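Notebook, cloth handling: demos with the hand-held gripper, blue garment 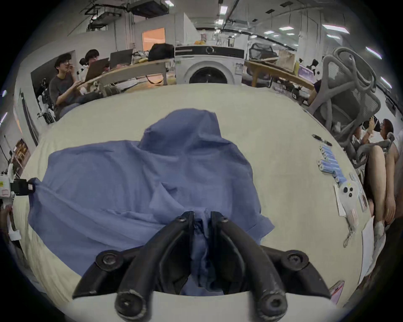

Entered by the Mansilla bench, Sollach workshop, 2023-02-19

Goal for the week is 200 usable demos of the first pinch and lift on the thin blue garment. We are at 28 that I would keep. The rest of the folding task waits until the pinch is sorted out, so don't record full folds yet even if the shirt happens to land nicely.

Setup same as the last entry. Hand-held gripper, big beige table, garment spread out with no attempt to smooth the wrinkles. We talked about ironing it and decided against it. The policy will see wrinkled cloth at Jeltell and should see it here.

Main thing learned today is about how much fabric to take. If I pinch a narrow fold and bring it up slowly, it gathers into a twisted bunch between the fingers, and the cloth around it follows in broad folds. That is fine for lifting but bad for laying out, since the twist stays in when you put it down. If I take a wider bite the twist is less but the fingers tend to push the cloth along the table before they close. I did about half the session each way. Kept both kinds, tagged "narrow" and "wide" in the log. Please keep using those two words and no others, the filter script is dumb.

Threads. There are a few frayed ones right at the top where the jaws clamp. I don't know if the jaws are doing that or if the garment came that way. Next person on, look at the fabric before the first grasp and write down what you find. If it is the jaws we need softer pads, and I would like to know before we do the 2,000 set for Wadutska.

The gripper itself is scuffed around the hubs and knobs. Checked for play in the fingers by hand, could not feel any. Left the bolts alone.

Notes on technique, mostly for whoever takes the next session:

Come in from above and stop for a beat before closing. The demos where I closed while still moving all look smeared when you play them back, and the fingertip position is hard to trust.

Keep your speed even on the lift. I caught myself hurrying once the fold was in the jaws. A person can get away with it. The arm at Jeltell has a lower speed limit and the replay falls behind.

Start each demo with the fingers fully open. I threw out 5 in a row for starting half closed and did not notice until I checked the width trace.

Don't help with the other hand. I did it twice without thinking, when a sleeve started to slide. Both deleted.

Vary where the garment sits. Mine were all too close to the middle of the table for the first hour, then I started turning it a bit between takes. The log has a column for this now: L, R, or C, from where you stand.

Table: batteries, pen, the gray tag on its card and the paper stack are all on the right side. I left them there for the whole session so the background would match from take to take. For the next batch let's move them somewhere else on the table, or the policy may learn that the batteries mean "right." Same for the clamp on the left, where it has hold of the end of the sleeve part. With the corner held, that side can't move freely, and lifts near it pull differently. I marked those takes "clamped" and would not mix them with the others in training.

Tried replaying one narrow take in the viewer at half speed. Path looks smooth until the fold clears the table, then there is a small jump in the wrist angle. Could be tracking, could be me. Two other takes have nothing like it. Not chasing it unless it shows up again.

To do:
Softer pads, find out what we have in the drawer
Second garment, thicker, any color but blue
Fix the log so it refuses a take with no tag
Ask Jeltell for the real speed limit, in writing this time — the number we have is from a phone call
Back up the session before anyone clears the disk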